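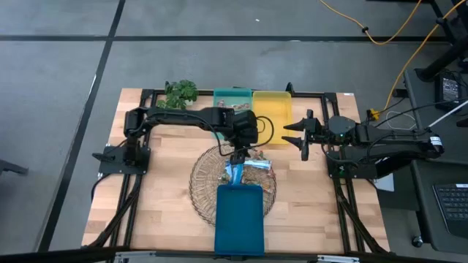 郵便投票の申請期限を投票日の12日前とする現行案では、転居直後の有権者が事実上締め出されるのではないか、とセナド・ストヤノフスカ氏は書いておられます。ご指摘の全文は本メールの末尾に引用いたしました。同趣旨のお問い合わせを他の方からも頂戴しておりますので、個別の返信に代えて本メーリングリスト上で回答いたします。

ケヴァリ選挙実務連絡会 会員各位

平素より当会の活動にご協力を賜り、厚く御礼申し上げます。9月に予定されておりますフォリメック選挙区補欠選挙における郵便投票の取扱いにつき、事務局の見解を下記のとおりお知らせいたします。

1. 申請期限について
現行案の期限は、申請書の受理から投票用紙の発送、記入、返送までに要する日数を積み上げて定めたものです。前回の補欠選挙では期限が投票日により近く設定されておりましたが、郵便投票を申請した1173名のうち252名の返送封筒が、投票箱の閉鎖時刻までに開票所へ到着いたしませんでした。到着の遅れた票は、有権者の意思が明らかであっても算入することができません。期限を繰り上げた主たる理由はこの点にあります。
一方、転居直後の方の名簿登録に時間を要することも事実です。ストヤノフスカ氏のご提案にある「登録手続中の者に限り仮申請を認める」方式については、名簿担当のモラグ・ラモント氏と協議を始めております。仮申請を認める場合、登録が完了しなかった申請の取消手順を別に定める必要があり、現時点で採否をお約束することはできません。

2. 本人確認欄の署名について
申請書の署名と返送封筒の署名が一致しない場合の照会方法について、ご質問がありました。照会は文書によるものとし、電話のみで有効と判断することはいたしません。手引き第12項の文言が旧版のまま残っておりましたので、次の改訂で修正いたします。ご指摘くださったフロイディス・ハウゲン氏に御礼申し上げます。
なお、負傷等により署名の形が変わった方については、投票用紙の発送前であれば署名見本の再提出を受け付けます。再提出用の書式は従来のものをそのままお使いください。

3. 投票所への持参について
記入済みの返送封筒を投票日当日に投票所へ持参することは、従来どおり可能です。ただし、同一選挙区内の投票所に限ります。隣接するユール地区の投票所では受領できませんので、窓口でのご案内の際はご注意ください。代理人による持参については、代理人の氏名及び住所を受領簿に記載していただきます。

4. 意見の提出先
上記に対するご意見は、本メーリングリストへの返信、又は事務局宛の書面にてお寄せください。書面の場合は、件名に「郵便投票の件」とご記入願います。政党及び候補予定者の評価にわたる内容は、従前の申合せにより掲載を控えさせていただきます。

以上、よろしくお願い申し上げます。

ケヴァリ選挙実務連絡会 事務局
アラスデア・アーカート

----- 引用元メッセージ -----
差出人: セナド・ストヤノフスカ
日付: 2021年6月25日
件名: 郵便投票の申請期限案について

> 事務局御中
>
> お世話になっております。配布された手引き案を拝読いたしました。
> 申請期限について一点、意見を申し述べます。
>
> 当地区では夏の終わりに賃貸契約の更新が集中し、転入者の名簿登録が
> 投票日の間際まで続きます。案のとおりの期限では、登録が済んだ時点で
> 郵便投票の申請は締め切られており、当日投票所に行けない方には
> 代理投票しか残りません。転入されたばかりの方が、代理を頼める
> 知人を近所にお持ちとは限らないと存じます。
>
> つきましては、登録手続中の者に限り仮申請を認め、登録完了を
> もって正式な申請とみなす扱いをご検討いただけないでしょうか。
> フレイザー・クルックシャンク氏にも相談いたしましたところ、
> 発送作業の側には大きな支障はないとのことでした。
>
> ご検討のほど、よろしくお願いいたします。
>
> ストヤノフスカ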